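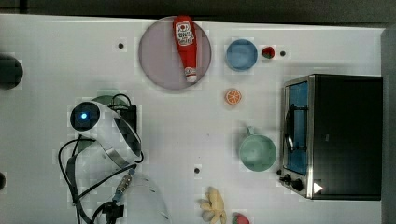
Why record the same task both by hand guiding and by remote control? The two methods give different kinds of mistakes, and a policy trained on one alone tends to copy the mistakes of that one.

4.2 Collecting the demonstrations

Demonstrations were given at the Illdale site on a white table set out with toy food, dishes and a toaster oven (Figure 3a). Four operators took part. In hand guiding, the operator holds the arm near the wrist and moves it through the task while the joints are left slack. In remote control, the operator sits at a desk and steers the arm with a Granetti handset, watching the camera views on a screen.

We kept 3594 demonstrations after filtering. A demonstration was dropped if the operator stopped part way, if a joint limit was reached, or if any camera stream lost more than seven frames in a row. Operators were told to work at a pace that felt natural and were not shown each other's recordings until the end of November.

Hand guiding was quicker to learn. Its main fault is that the operator's own arm can enter the overhead view, so those recordings were replayed on the robot and filmed again. Remote control needs no replay, but operators paused often before closing the fingers, and these pauses were trimmed to 2000 milliseconds.

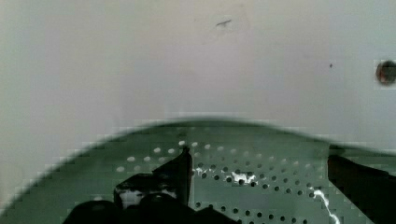
Doaa Abdel Hamid

Figure 3. (a) Table and arm. (b) Wrist view, with the gripper fingers in front of a green perforated tray.

The wrist view matters most in the last part of a reach, when the overhead view says little about the gap between the fingers and the object. It is also the view most affected by lighting. Bright glare shows up on the green metal in Figure 3b, and patches of this kind move as the wrist turns. We did not mask them. Following the Drurelholm protocol, brightness was varied at random during training and the images were otherwise left as recorded.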